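Glass patio table, rings and marks from bottles - what do you use?

Tamsin Nepia
We have a round table with a glass top on our patio and we eat and work on it every day. Each bottle or cup leaves a ring, and by Thursday it looks terrible. I tried the glass spray from Skadon, but it leaves streaks in the sun. Is there a better way?

De Haan
Just wipe it more often.

Godelieve Vermeulen
Spray dries too fast outside. I use warm water with a little vinegar, and I clean before 12 - never in strong sun. After that, a dry cotton cloth.

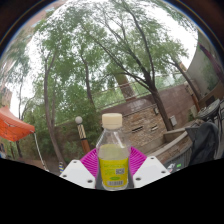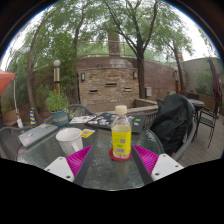
Rings are easier to prevent than to clean, in my opinion. Buy a few coasters and leave them outside, so guests will find them. A round one in red, as under the bottle with the yellow label, is easy to see on dark glass. Mine cost 3 dollars in Jerkdale, and I wash them with the dishes.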